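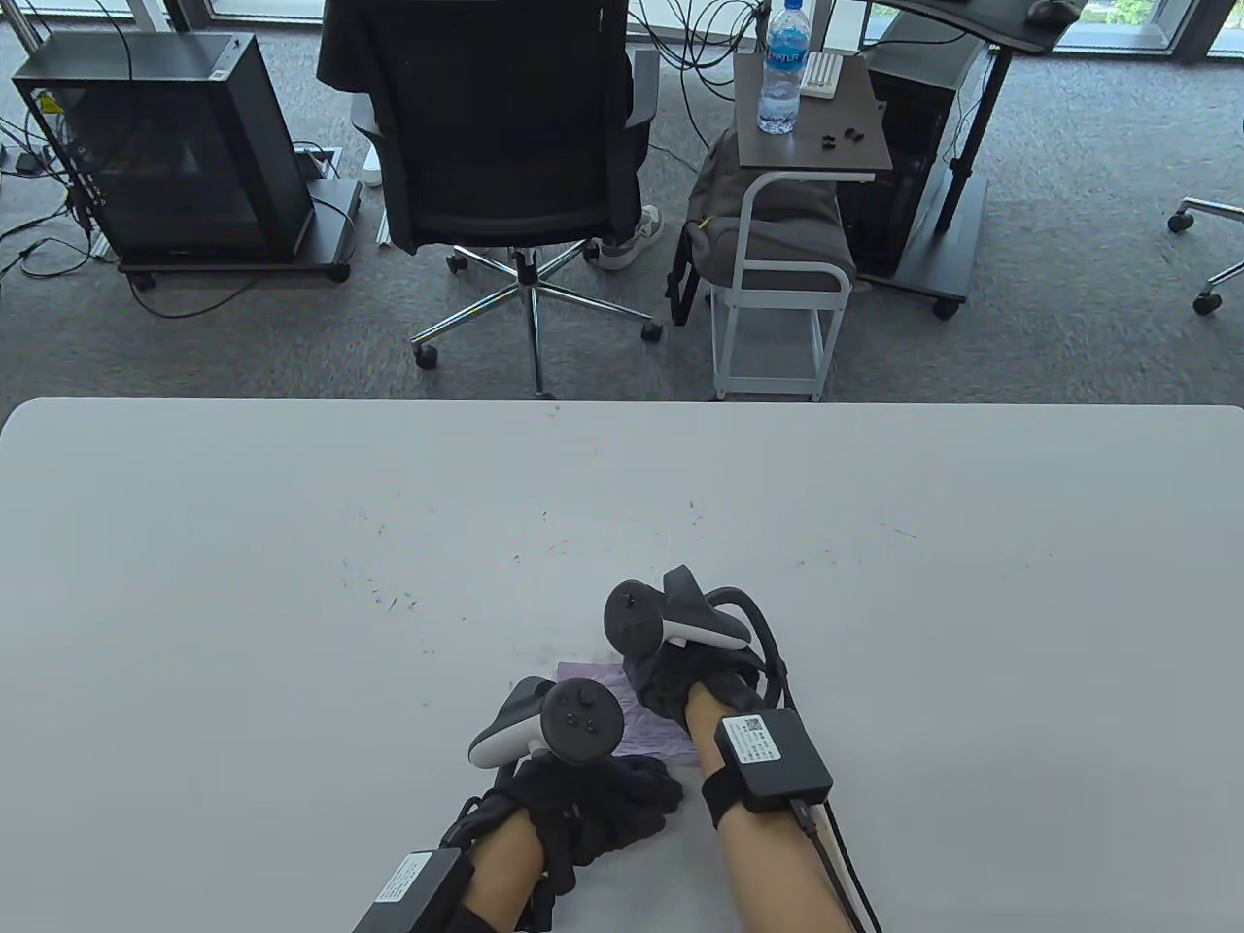

Specks on a white table, every single day of my life

Right, a thread about bread, because I've been baking the same loaf since May and I've got opinions now. Sorry in advance to anyone who follows me for the allotment stuff.

1/ It started when the bakery on Bresby Road put its small white tin up again. I don't blame them, flour's gone up and so has everything else, but I stood there with my purse open and thought, I could do this at home. Reader, I could not. The first one was a doorstop.

2/ Second one was worse! I'd read that you should leave it overnight so I left it overnight, on top of the boiler, in a bowl with a tea towel on. Came down in the morning and it had climbed out and stuck itself to the towel. The towel is gone now.

3/ Then Despina Vukadinović (hello if you're reading) sent me her mum's recipe, written out by hand and photographed upside down. 500g strong white, 10g salt, a sachet of yeast, 320ml water. No sugar, no oil. I'd been putting both in like I was making a cake.

4/ Kneading. I used to stop when I got bored, which was after four minutes. Ten is miserable but it does work — the dough goes from porridge to something like an earlobe. I put the radio on and don't look at the clock.

5/ Someone's going to ask about sourdough. I had a starter for 18 days. It smelt of nail varnish and I was frightened of it. Špela Stojanovska has kept hers going for years and takes it on holiday, so ask her, not me.

6/ Tin: get a heavy one. Mine's a 2lb from the hardware shop in Kerkovov Yard, a bit dented, and it's better than the silicone thing I had before, which bulged out at the sides and gave me a loaf shaped like a rugby ball.

7/ Oven as hot as it'll go, then down to 200 when the bread goes in. 38 minutes in mine, but mine's old and the door doesn't shut properly unless you lean a chair on it. Knock on the bottom, if it sounds hollow you're done.

8/ LEAVE IT ALONE FOR AN HOUR. I know. I've cut every one of them too early and every one of them has gone gummy in the middle and I'll do the same tomorrow.

9/ Stale ends go in a bag in the freezer and turn into breadcrumbs. Had them on a fish pie last night with a bit of mustard and cheese, very good.

10/ Next I'm trying half wholemeal. Ognjen reckons it needs more water but won't say how much more. If you know, tell me before I start, I've got the flour out already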